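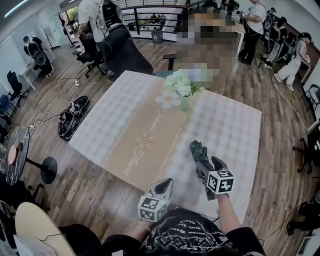
Speaker notes, Ballbridge table evening, 2021-08-11

Start with the cloth. Small checks are the friendliest pattern there is – they make a big table look cared for before anything is on it! Lay it, smooth it from the middle, let the corners hang.

Next the runner. Beige on a pale check is quiet, and I love it for that. Ours says "Flower" in cursive, so turn the word toward the door. (Pause, let people laugh about which way is up.)

Then one vase, slim and pale green. White blooms, plenty of leaf, nothing taller than your forearm.

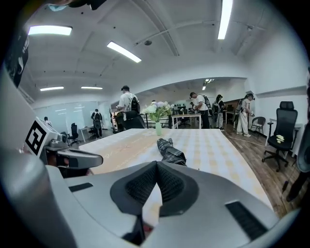 Folding comes next, and please slow down, I always rush it. Plaid is a gift to beginners because the lines tell you where the edges go. Fold along a stripe, press with the flat of your hand, fold again. Have everyone try it 2 times, then swap with a neighbor.

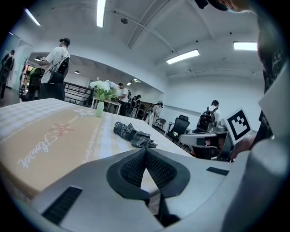
Dagný Oddsson wrote after the Onberg talk that she clears the whole table before folding anything, flowers too, and gets it done in 3 minutes. Read her note out and ask who agrees!

Questions, then hand out the September sheet. Spare cloths go back to Urszula.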